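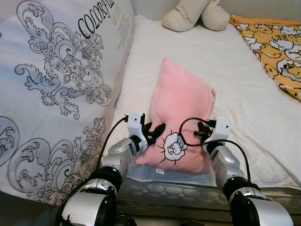
Pink plush pillow on a white sheet.

Divance Fitted Sheet, Style 488
White, deep pocket, elastic on all sides
Supplied by Rurkico

Style 488 is a plain-weave cotton fitted sheet for home and guest-room beds. It is sold as a single piece. The matching flat sheet and pillowcases are listed separately under Bed Linen.

Specifications
Fabric: 100% cotton, plain weave, pre-shrunk
Color: white (no optical brightener added)
Corners: sewn, double-stitched, boxed
Elastic: full perimeter, covered
Label: woven, inside the foot-end seam
Sizes: twin, full, queen, king
Price: 1,298 baht, all sizes

Fit
Measure the mattress with any topper in place. The pocket depth listed on the size chart is taken after washing, so no allowance for shrinkage is needed. A mattress thinner than the chart minimum will leave slack fabric on the top surface. Tucking the excess under the long sides reduces this but does not remove it.

The sheet has no printed top or bottom. The woven label marks the foot end. On the king size the length and width are close enough that the label is the quickest way to find the correct direction -- two corners will pull off within a night if the sheet is turned.

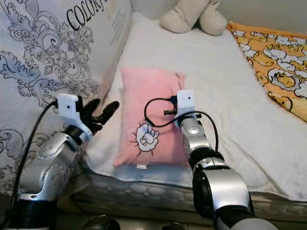
Fabric and finish
The cloth is woven at the Ratanaporn mill and cut and sewn at Jirkgate. Yarn is combed before spinning. The finished cloth is washed once and tumble dried before cutting. No wrinkle-resistant resin is applied, and light creasing after laundering is normal for this style. Customers who want a smoother surface should iron the top panel while damp or order the sateen version.

Plain weave feels crisper than sateen and lets more air through. It also shows less pulling from zippers and pet claws. Hand feel softens over the first 6 washes.

Care
Wash at warm, with whites. Wash once before first use. Do not use fabric softener, which coats the yarn and lowers absorbency. Oxygen bleach is safe. Chlorine bleach shortens the life of the elastic. Tumble dry on medium and remove promptly.

New dark or bright bedding should be washed separately before it is put in contact with a white sheet. Dye transfer is not covered under the warranty.

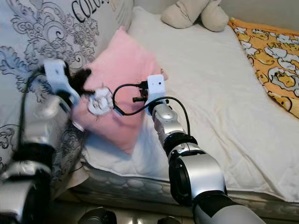
Pink square cushion on the bed.

Warranty and returns
Seams and elastic are covered for 3 years of household use. Unwashed sheets may be returned in the original band. Washed sheets are accepted only for a sewing or weaving fault. Send a photo of the fault and the lot code from the woven label to Viktória Barta at the Rurkico returns desk.

Trade orders
Hotels and rental operators should contact Boonsong Khamphan for carton pricing. Trade cartons are packed by size and cannot be mixed. The next production run is in May. Orders received after the cloth is cut ship from the following run.

Related items
Divance flat sheet, white
Divance pillowcase, envelope closure
Divance sateen fitted sheet
Replacement elastic corner straps, set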